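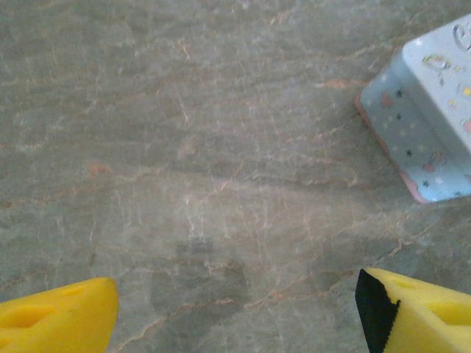 Posting our gripper budget for the year in case it helps anyone else running a small setup. The arm was paid for in 2021, so this is only the stuff that wears out or that we forgot to plan for. First item is fingers. We run yellow foam ones, and the right one in the photo has a black pad on its inner face. Pads and foam are separate lines in my spreadsheet now. Last year they were one line called "misc" and it was useless.

Quotes as of Apr 14, 2022. Ovden wants $240 for a set of two foam fingers. Cirkau is cheaper per set but has a minimum order, and I don't want a shelf full of foam that gets old before we use it. Going with Ovden.

We're ordering 3 sets. One on the arm, one spare, one for Leonie Kereama to cut up and try different pad materials on. She asked for two to cut up. We can talk about it in May.

Wrist camera: keeping the one we have. A replacement from Mostine is $1,278 with the bracket and cable. I put it in the budget as a reserve and won't spend it unless ours dies. If you have only one camera and no money set aside for another, your schedule depends on that camera.

Surfaces. I had a line for a plain gray work mat and took it out. The work is on stone counters with veins running all over them, and small printed boxes like the light blue one with the stars. Training on a plain mat and then moving to the counter would mean doing a lot of it over.

Test objects are cheap but they add up. Gift boxes, tins, soap, tea. I set a cap of $13 per object and Rangi Te Moana keeps the receipts in an envelope taped inside the cabinet door.

Shipping is the one I got wrong last year. Ormsby charged freight on a small parcel because the adapter plate was listed as machine parts. Ask for the shipping cost in writing before you send the purchase order.

Not in this budget: a second arm. People keep asking. We don't have the bench space or the person to run it.

Order goes in next week. If anyone has used the Cirkau foam for more than a few months, I'd like to hear how the tips held up.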